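Restton Toast Notes: read me first

Welcome! This is a collection of 2,704 short notes on toast, written by people in and near Restton who make it most mornings and have opinions about it. Each note covers one slice: the bread, how old the loaf was, the browning setting, what went on top and a mark out of ten.

I started it because I wanted to know whether day-old bread really does toast better, and then people kept sending me notes on crumpets, and I couldn't bear to turn them away! 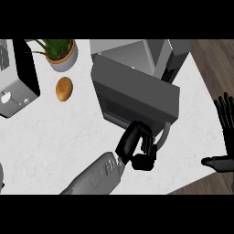
The files are plain text, one per contributor, with a tab between columns. Loaf age is in whole days. Where someone wrote "fresh" I put 0, and where they wrote "old" I left it blank. Browning settings are copied as given, so a 3 from one kitchen may be a 5 in another (please don't average them).

37 notes are in Spanish, with translations by Maximiliano Vallejo, who also sorted out the marmalade spellings. Thank you, Maximiliano!

Known problems: the Okoth file has two slices sharing a number, and rye is badly under-represented. I'd love more rye.

Use it for whatever you like, and do tell me what you find.

Last updated 2020-10-06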